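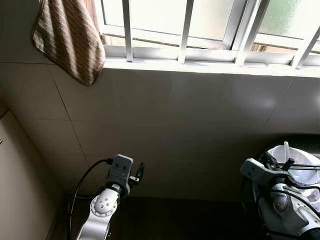
Section 4: Adding a Novel to Your Reading Shelf

By now you have your Kellach account open and your shelf named, so let's put a book on it. Take your time with this part, especially if you're entering a long family saga or a life story told out of order, where a little care at the start saves a good deal of scrolling later on (I speak from experience!).

1. Choose New Title from the shelf menu and type the name of the novel just as it appears on the title page.

2. Enter the author. For our practice entry we'll use Assunção, by Olga Matos, a lovely slow book told by a retired ferry pilot looking back over his working life.

3. Pick Story Order or Page Order. Story Order lines the chapters up by when things happen to the characters, and Page Order leaves them as the author printed them.

Note: You can switch between the two whenever you like, and your notes will travel along with their chapters.

4. Add your chapters. Assunção has 40 of them, and you can type the first 7 tonight and come back for the rest over the weekend with no harm done.

5. Open any chapter and write your summary in the box. The box holds 125 words, and once you get used to it that feels like plenty of room.

6. Tick Hide Ending if your book group shares the shelf. Members who haven't finished will see a gray line where your last paragraph would be.

Caution: Deleting a chapter also deletes every note attached to it, and there is no undo. If you only want it out of sight, use Tuck Away.

7. Press Save, and wait for the little bookmark to turn green before you close the page.

Readers moving over from Vurkon should save their old lists as plain text first, then follow the steps in Section 5.

Section last revised 2018-12-30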